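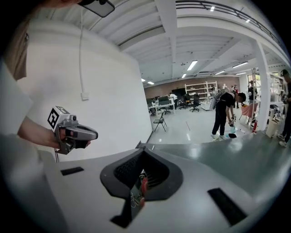

Ceiling, lights and a bit of the mezzanine railing at Jakab Hall

Okay so I have been promising a proper post about the room for ages and I keep writing about lunch instead. Today is the room! If you only come here for the soup recipes, skip to next week, there's a good one with barley.

For anyone new, I rent a desk at Jakab Hall, out past the Turnell Street bridge, and have done since a little after the place reopened. It used to be a parts warehouse for a company called Lesurus that sold fittings for dairy equipment. The old sign is still leaning in the stairwell, minus the second S. The main floor is 2878 square feet, and the mezzanine adds another 791. I know this because the floor plan is taped up by the sink and I read it every time I wait for the kettle.

What I love most is the ceiling. I know, I know. But I spent years in an office with those speckled drop tiles, one of them always with a brown stain shaped like Ohio, and I don't think I understood how much they were pressing on me until I walked in here and looked up. It's all white, beams and ducting and everything, right out in the open, going back and back. You can follow a duct from one end with your eyes and lose it somewhere behind the lights. I have done this on phone calls more than I should admit.

And the lights! There was a real argument over the lights. A few people wanted them swapped for hanging globes, very pretty, very restaurant. I was on the side of leaving the long fluorescent fixtures alone and I'm so glad we did. Big plain rectangles in a big plain ceiling. At four in the afternoon in winter, when it's already going dark outside, you come in from the parking lot and the whole place is lit up like a swimming pool. I get a second wind every single time. My old desk lamp has been in a drawer for most of a year.

The mezzanine has a dark metal railing, and against all that white it looks like somebody drew it on with a marker. I wasn't sure about it at first (I'd have painted it white too, to match) but it gives your eye somewhere to land. Sound goes up there in a funny way. If you stand at the railing you can hear a conversation on the far side of the main floor better than the people sitting next to it can. Useful to know before you complain about anyone's music.

Then there are the pillars. Thick, square, white, not remotely graceful. I've come around to them completely. Everybody new arranges their stuff as if the pillars weren't there and then spends a month walking around them with coffee. After that they become the map. "It's behind the pillar" is how we give directions to the stapler, the first aid kit, the good chair and the bathroom, and somehow people find all four.

The brown wall at the back is the part visitors ask about. When I first moved in I thought it was waiting for paint like everything else, and I was ready with opinions about colors. Now I would lie down in front of it. A room this white needs one thing that isn't, and from the front door it makes the far end look warm, like there's a different season back there.

The tall white wall on the other side has stayed bare the whole time I've been here, apart from a thin cable running down to a little white box. I pitched hanging my quilt on it, the big blue one from the Prarnia workshop that some of you watched me finish at the speed of a glacier. It has 1631 pieces, and yes, I kept a tally in pencil on the back of an envelope, and no, I am not making another. The trouble is that the wall is so tall the quilt would look like a potholder. I held it up one Wednesday after work while standing on a chair and it barely made a dent. So it's back on my couch and I have started thinking about something long and narrow, maybe a banner, maybe strips. If you've made anything for a really tall wall, please tell me how you dealt with the weight at the top. I'm picturing a sleeve and a length of closet rod but I'd love to hear from someone who has done it.

A few things I'd change, to be fair. The heat all goes up to the ceiling I love so much, so from November on I wear the thick socks. The floor shows every crumb. And dusting up there takes 2 people and a rented lift, and we've managed it once. A surprising amount came down. I found some of it in my pencil cup the following week.

But I still get a bit of a thrill unlocking the door in the morning, especially if I'm first in and get to do the switches. They come on in sections, front to back, with that little flicker and hum, and the brown wall shows up last. Best part of the day, before the coffee even!

Next week: barley. Also possibly the socks, if I finish the second one.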